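FOR RELEASE Tuesday, August 20, 2024

Hostell puts two-arm sorting cells on the bench at Proledham, bench staff move to repair and set-up

PROLEDHAM -- Hostell, which cleans, sorts and repacks toy sets for lending libraries and schools, is bringing Pliren two-arm cells into its Proledham returns room. Trials began in May. First cells go on shift next month, day shift only to begin with.

No jobs go. That was agreed with staff before the trials, in writing, and it stands. The 3 people now on loose-brick sorting move to repair, set-up and checking, same grade, same hours. Training is paid and done in work time -- 2 weeks each, with a refresher later on.

Returns sorting has been the job people ask to be moved off. Small parts, same reach all day, sore wrists. The room handled 577 tubs in May alone. Staff will still open every tub and still decide what gets scrapped. The arms do the picking and the setting down.

Arms and toy bricks on the marble-patterned worktop, Pliren cell.

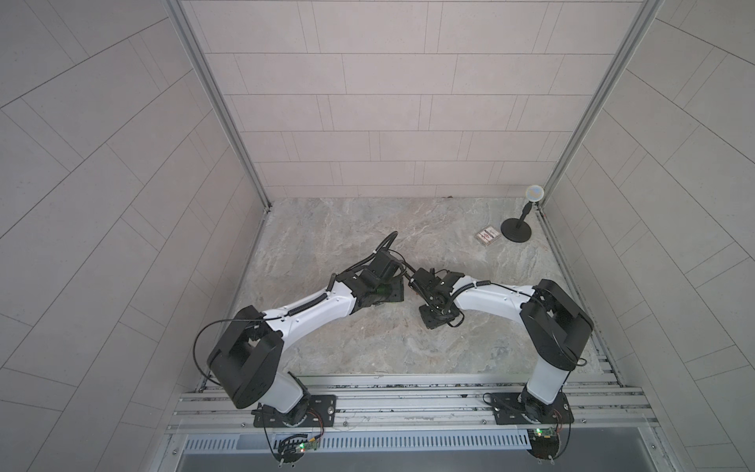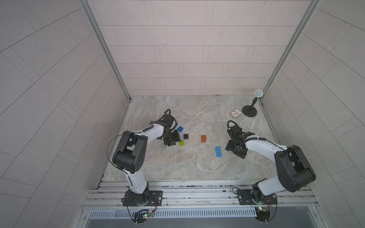
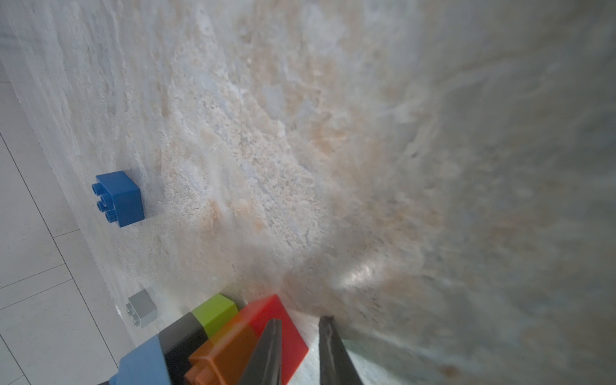

Pauline Horrocks

"I did that bench for years and my hands know it," said Kyu-ri Sung, who moves from sorting to cell set-up. "What I wanted to know was who fixes it when it stops. Answer is me, so I asked for the training first and the start date second. We got both."

Sung and her coworkers also wrote the stop rules. Anyone on the floor can halt a cell, no sign-off needed, no questions till after. Stoppages go in a paper log kept by the door. Individual pick rates will not be tracked -- not for the arms' minders, not for anybody on the bench.

What changes day to day: later start for the early crew, one less lifting job, a new repair table by the window. Wunderlich is supplying the tables and seperate task lights. Breaks stay as they are.

Hostell has 1574 sets out on loan at present. Lending libraries do not need to do anything diferent. Same tubs, same labels, same drop-off days.

Staff questions to the set-up desk. Press questions and visits to Pauline Horrocks, Hostell press office, Proledham.

ENDS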